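Teaching by Hand
How a small electronics shop in Buvbridge is showing robots the job, one tray at a time

September 15, 2019

The first thing you learn when you take hold of a robot arm is that it wants to go where you want to go. You give the wrist a nudge and the whole thing floats along with you, light as a shopping cart with good wheels. I had expected to wrestle it. Ten minutes later I was grinning like a kid and had moved one small connector from one side of a table to the other, badly, 11 times.

This was at Triria, a firm that builds and refurbishes small control parts in an old mill building in Buvbridge. In April it began teaching its arms to sort and kit parts by demonstration. There is a screen with code on it somewhere, but the people on the floor hardly touch it. They show the arm what to do, and a learning program called Flalel works from the recordings.

There are 2 ways to give a lesson. In the first, you grab the arm and lead it through the job yourself. In the second, you sit a few feet away with a hand controller, and the arm copies your motions while you watch. Most of the crew started with the first and drifted to the second, which keeps their own elbows out of the camera's view. I liked the hands-on way better, though I was told (kindly!) that my recordings would not be kept.

What makes the work so absorbing is how much you find out about your own hands. Try picking up a part with a wire on it. You probably pinch the body, give it a little lift, and let the lead swing free before you set it down. You have done that all your life without a thought. Now do it slowly, with two stiff fingers and no sense of touch, and you start to see every choice. Where do you grip? Which way does the wire want to fall? The best teachers on the floor pause for a beat above each part before they go in, and the arms have picked up the pause too.

By the time I visited, the shop had saved 1,909 good demonstrations, with a goal of 3,000 before winter. Bad ones get thrown out at the end of each shift. A few fumbles stay in on purpose, as long as the person recovered, so that the arm learns what to do after a slip. The sessions are named for the benches they're recorded on, and the busiest bench is Amarasinghe, where the wired parts go - solenoids, harnesses, round red boards with green terminal blocks.

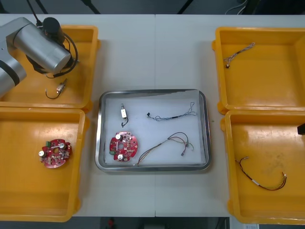
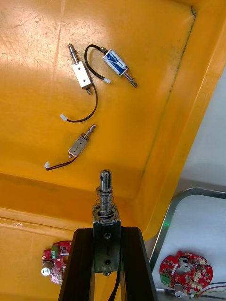

Do you need to know how to program to teach a robot this way?

For the lesson itself, no programming is needed. You need a steady hand, some patience, and a good feel for the job you're showing. Someone still has to set up the arm, check the recordings, and run the training afterward, and that part does take technical skill. At Triria the two groups sit close together, and a new teacher is usually giving usable lessons within a couple of shifts.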